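Trallden, da Kurivano: bonito na loja, teimoso em casa

Por Cleiton Toledo

Desconfio de todo móvel vendido como "para a vida inteira" que chega numa caixa achatada. O Trallden custou 200 euros e a loja prometia montagem em 15 minutos. Levei uma tarde e um bom pedaço da noite. O manual tem desenhos minúsculos, e o passo das corrediças vem antes do passo em que se explica de que lado elas ficam.

Depois de montado, a gaveta corre bem até a metade e então pede um empurrão. Escrevi à assistência, que me respondeu que a madeira "precisa assentar". Desde novembro ela assenta. Passei cera de vela nas guias, conselho da Danica Šindelář, e melhorou um pouco. 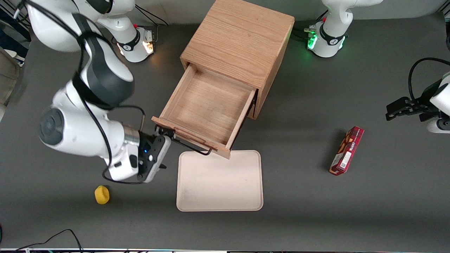

Gaveta aberta, com o puxador em barra fina e escura.

O acabamento é o argumento de venda, e aí tenho menos a reclamar. Derramei café no tampo duas vezes e a mancha saiu com pano úmido. Já o cheiro de verniz demorou 3 semanas para sumir do escritório, coisa que o folheto não menciona. Também não gostei dos pés de plástico, que riscaram o piso na primeira arrastada.

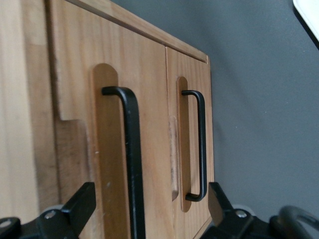

As portas lado a lado, com o rebaixo vertical que serve de pega.

O rebaixo é elegante e junta pó. Quem tem dedos grossos vai preferir a barra de metal.

O concorrente da Barbieri é mais feio, pesa mais e traz um manual que se entende. Se o Trallden entrar em promoção, talvez. Pelo preço cheio, eu não compraria de novo.

Nota: 2 de 5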